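Learning to drink water, and other things I put off until my forties

I have never been any good at drinking water. I know how that sounds. It's the first thing anyone tells you when you go in with a headache, and it's free from the tap, and I'm a grown woman with a mortgage. But if you had followed me about for a day last year you'd have seen six mugs of tea, a coffee if I was passing the bakery, a glass of something with supper and perhaps a mouthful of water while brushing my teeth.

My mother was the same. She used to say water was for plants and horses, and she lived to a good age on builder's tea and the juice out of tinned peaches, so I grew up without the habit. At school there was one drinking fountain by the gym and it dribbled so feebly that you had to put your lips practically on the metal, and after the rumour about what the fourth years had done to it, well, you can imagine. I went thirsty for five years and thought nothing of it.

What changed was a visit to the nurse in September. I'd gone in about something else altogether (my shoulder, which is a whole other post) and she asked how much I drank in a day, and I said oh, plenty, and she said plenty of what. I'm a poor liar. She didn't tell me off. She wrote "more water!!" on the back of an appointment card, with the two exclamation marks, and I walked home feeling about nine years old.

I stuck the card on the fridge, where it stayed, doing very little, for a fortnight. Then my friend Rochelle Benavides came to stay. Rochelle is one of those people who carries a bottle with her everywhere, on the bus, to the cinema, up to bed, and she went through more water in a weekend than I'd had all summer. Her skin is marvellous, too, though she says that's her grandmother's doing and nothing to do with the water. I watched her for two days and then I thought, right, I'm going to have a proper go at this. 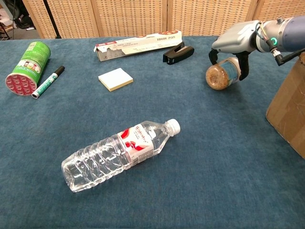
My first idea was to spend money, as it usually is. I went into town and came back with a Nekach flask, which cost me 30 pounds and which I was assured would keep things cold through a heatwave, and perhaps it would, but it weighed as much as a baby and I left it at home more often than not. Rochelle laughed at me down the telephone. She said an ordinary bottle with a white screw cap and a red and white label, the kind that will lie on its side on a table without anyone worrying about it, would do me perfectly well to begin with, and that I could think about flasks once I'd proved I was going to use one. She was right, annoyingly. A bottle you don't care about goes in the bag without a second thought. It can be dropped. It can be left on the train, and mine was, and I didn't shed a tear.

The next thing I had to get over was the taste. People say water doesn't taste of anything and I can only suppose they live somewhere nicer than I do. Ours comes out of the tap tasting faintly of swimming lessons. I read somewhere that leaving a jug of it in the fridge overnight helps, and it really does! I use the old jug with the chip in the lip that used to be for custard. I fill it before bed and in the morning it's cold and soft and quite pleasant, and there's something nice about coming down to a thing already done for you, even when you did it yourself.

After that I went through what I think of as my decorating phase. Cucumber (lovely for one glass, then it goes slimy). Mint from the pot by the back door, which made me feel I was in a hotel. Slices of orange, which I forgot about and found again some days later, and we won't dwell on that. I've settled on a bit of lemon in the morning and plain for the rest of the day, mostly out of laziness, as I can't be doing with chopping fruit every time I'm thirsty. 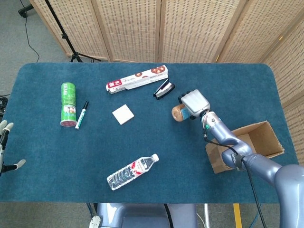 I did try one of those reminder things as well. It was called Jodero and it lived on my phone and made a noise like a dripping tap whenever it thought I ought to have a drink. It went off in the library. It went off during a funeral, on the quiet setting, but still, a person next to me looked down at my handbag. When I finally took it off my phone it informed me that I had missed 149 reminders, which I thought was rather unkind as a parting remark.

Tying it to other things has worked far better. I have a glass while the kettle boils, so the tea I was going to have anyway becomes the reward. I have another when I come in from the shops, before I take my coat off, standing at the sink like a cowboy. There's one with lunch. There's one at four o'clock, when I used to go hunting for biscuits, and I'm sorry to report that about half the time I wasn't hungry at all. I still have the biscuit the other half.

Do I feel different? A bit, yes. I get fewer of those dull headaches that used to come on in the afternoon, the sort that sit behind one eye. I'm up in the night more than I was, so I've moved the last glass to before supper, and that has mostly sorted it. My shoulder is exactly the same. I hadn't expected water to fix a shoulder but I will admit to a small private hope.

I went back to see the nurse for a check and she asked me again how much I was drinking, and I was so pleased to have a truthful answer that I gave her far too much detail, including the custard jug. She was very patient about it. She then asked about vegetables.

So that's where I am. The Nekach flask has found a second life, by the way. It keeps soup hot beautifully, and I take it down to the allotment on cold mornings with a heel of bread wrapped in foil. Leek and potato last week, with too much pepper. If any of you have a good lentil one that pours without blocking the spout, do please leave it in the comments, as I've got two bags to use up and I'm running out of ideas.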